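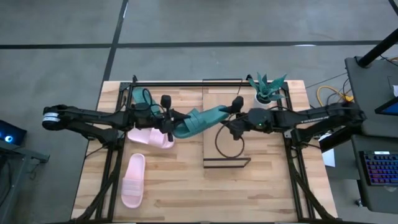 Shared bench rules for two-armed robots now in force at Tveit

Oct 5, 2024 - After a good many cups of tea and a trial that began back in March, the Tveit workshop has settled on one set of bench rules for everyone working with paired arms, whether they're sorting sandals or something a good deal fiddlier.

Hanne Sjöberg, who wrote most of the draft, is especially fond of the rule on handovers: when both grippers are near the same item, each arm slows to 200 millimetres a second, and people keep their hands outside the frame. Cables get checked before every session - yes, even the short ones.

The Rarum site will take up the same rules next, and Thibault Aubert would dearly love to hear your comments.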